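Pre-purchase inspection checklist - bin picking cell
Sullureo workshop, bay 6
Walk-through on November 14, 2020
Filled in by Nia Llewellyn, with Nazar Ostapchuk on the tools and Oksana Vakulenko keeping an eye on the money
Copies to Geum-ok Sun and Socorro Carhuamaca

Before you start reading

Thanks to everyone who made time for this, and to Nazar especially for staying on well past when he'd planned to go home. The idea is the same as it was in August when we did the conveyor: go over what we've got, mark each item OK, ATTENTION or BUY, and put a comment beside it so that whoever writes the equipment request doesn't have to come and find me. I do go on a bit in the comments. If you only want the shopping list, skip to section D.

Section A - Paperwork and access

A1. Risk assessment on file and signed
OK. Geum-ok signed it and there's a copy in the bay folder. It covers the trial layout only, so a new one will be wanted once we settle on a permanent stand.

A2. Operator training current
OK for Nazar and me. Socorro is booked in for the refresher. Please don't let anyone else jog the arm in the meantime, however keen they are.

A3. Emergency stop tested at pendant and at door
OK. Both tested twice, both latched and both needed a proper reset.

A4. Guarding
ATTENTION. The portable panels are on loan from the welding bay and they'll want them back, quite reasonably. Oksana has asked that we stop treating borrowed panels as if they cost nothing, and I agree with her. See D2.

A5. Floor markings
ATTENTION. The old tape has lifted by the door. It's a small job and can come out of the consumables budget.

Section B - Arm, cables and tooling

B1. Arm mounting bolts checked for torque
OK. Nazar did the lot and initialled the sheet.

B2. Cable routing at the wrist
ATTENTION. This is the one I'd like everybody to read. The yellow cable and the black bundle run along the top of the arm, over the orange joint, and turn back on themselves in quite a tight loop. A cable tie holds them together beside the joint. I've got no complaint about how it was done for a trial, but for everyday running I'd much prefer a proper dress pack, and I'd want the bend radius checked against the cable maker's sheet before we order anything. Nazar thinks we can reuse the existing strap. I'm less sure, and we've left it that he'll get a second opinion.

B3. Hoses and fittings at the gripper
OK on the leak test. Please add spare fittings to the order all the same, as we keep none on the shelf.

B4. Gripper fasteners
OK. Marked with paint pen after tightening so that any movement will show up next time.

B5. Reach into the bin
OK, with a comment. The gripper has to get right down inside to pick up bars lying on the floor of the bin, and the walls come closer together towards the bottom. When we price a replacement bin, let's take the inside measurements at floor level as well as at the rim. The supplier's drawing will probably only give the rim. 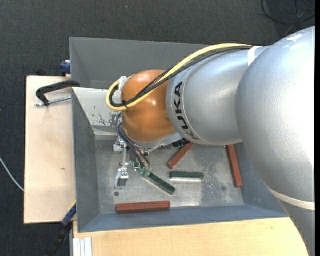 Item B5, gripper lowered into the left half of the bin among the green and reddish-brown bars.

Section C - Bin, table and clamping

C1. Condition of bin
ATTENTION. The metal floor is worn, with bright scuffing around the bars, and the angled panel inside has scratches and chipped paint. None of it troubles me as far as strength goes. My worry is for the vision side of the project, as Mutow have told us their sensor prefers a dull, even background. We could repaint, or we could buy a new bin with a matt finish and keep this one for training. I lean towards the second, and Oksana leans towards the first, so you'll both be getting an email.

C2. How the bin is held
ATTENTION. We're relying on hand clamps at the side of the bin. They're good clamps and they were tight on the day, but a screw clamp can creep under repeated knocks and it wants somebody to remember to check it. For the permanent cell I'd like a located fixture with pins, so the bin can be lifted out and put back in the same spot without teaching the positions all over again. Until then, please check the clamps at the start of each shift and write your initials in the book.

C3. Work surface
BUY. The wooden tabletop has been fine for finding out what we need. A welded steel base bolted to the slab is what we'll need in the end, and the facilities people would like plenty of warning before anybody drills.

C4. Trip hazards and loose cables
ATTENTION. There are thin black cables lying in loops on the floor behind the arm, and a white one running to the wooden board beside the bin. Cable covers, please. They're cheap, they can be ordered this week, and I'd feel a good deal better.

C5. Lighting
OK for people. Not assessed for the camera, and Sivakumar will do that as part of their quote.

Section D - What to buy, in the order I'd buy it

D1. Cable covers and floor tape. Straight away, from consumables.

D2. Our own guarding panels. Fania have quoted $2,117 delivered, and the quote includes the hinged access panel we forgot to ask for the first time. Oksana is happy with it.

D3. Dress pack for the wrist. Waiting on the bend radius check and on Nazar's second opinion.

D4. Steel base and bin fixture. Better ordered together so the hole pattern matches. Socorro has offered to draw it up - thank you, Socorro.

D5. Bin, new or repainted. Still being argued over, in a friendly way.

D6. Vision sensor. Please hold off until the bin is decided. I know it's the exciting part and that some of you have been waiting very patiently for it, but the sensor choice hangs on the surface it has to look at, and I'd hate for us to pay for it and then pay again.

Sign-off

Items marked ATTENTION may stay as they are for supervised trials. The cell isn't cleared for unattended running.
Inspected: N. Llewellyn
Tools and torque: N. Ostapchuk
Budget seen: O. Vakulenko
Outstanding: Geum-ok to countersign once C2 has gone in the shift book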